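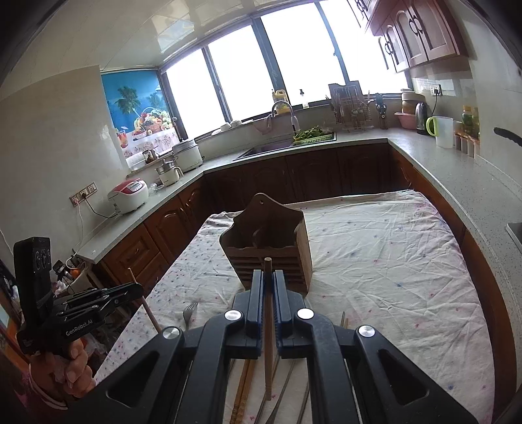 Wooden and metal chopsticks at the sorting table, with the slatted holder and one fork.

Skellstead Kitchen Share
Reports > Funded Work > Tableware Sort
Home | Kitchens | Reports | Borrow | Contact
Filed under: Interim reports, Utensils

Interim report to the Navaratnam Fund, April 2025
Prepared by Sabina Roy

The grant was for getting the shared utensils at Skellstead sorted, stored and back in use. Sorting is well along. Storage is half settled. As for use, I have heard a lot of confident talk about it and seen very little evidence, so please read the rest with that in mind.

What came in

We took in 1,391 pieces from the two kitchens that closed and from the Bester house. Most are chopsticks, wooden and metal, and the remainder is forks and spoons. After the first sort, 1,088 pieces went into the keep pile. That number looks good on paper. I would be slow to quote it, as the first sort only asked whether a piece was whole. It did not ask whether it had a partner, and a single chopstick is no use to anyone at dinner.

Pairing is a second job and it is slower than the plan allowed for. Metal ones are a nuisance: two can look the same until you lay them side by side and see that one is longer. The wooden ones are easier to match by length but vary in thickness, and people disagree about what counts as a match. I have asked that length decide it and that we stop arguing.

The table

All the sorting happens on the wide table in front of the U-shaped counter. The big windows help, and I would not move the work anywhere darker. The dotted cloth was meant to keep small things from rolling, and I was told it would solve the problem. It wrinkles, and the pieces collect in the creases. A plain mat would do better and I would like to try one before we buy a second cloth.

Wooden goes to one side, metal to the other. Forks have no agreed spot yet and turn up wherever there is room. That should have been fixed in the first week.

The holders

The plan called for wooden holders in every kitchen, the brown kind with a peaked back, a hole for hanging and a slatted front. I understand the appeal. They take up little counter space and you can see what is in them. My doubts are about quantity. One holder suits one household. A kitchen that feeds a crowd will fill it and then start a drawer, and the drawer is how we got into this mess.

Zonatness Supply quoted $1,907 for the full set of holders. I have not signed. I propose that we put holders in the two busiest kitchens, leave the others with labeled drawers, and compare them in June. If the holders are being used and the drawers are not, I will place the order and say I was wrong.

What I am asking for

No extra money at this stage. I would like permission to hold back the storage line until the comparison is finished, and to spend a small part of it on mats and drawer labels now. The pairing work needs more hours than we gave it, and I can cover those from the transport line, where we came in under.

The unmatched pieces are boxed and marked. Please do not let anyone promise them to another kitchen before pairing is done.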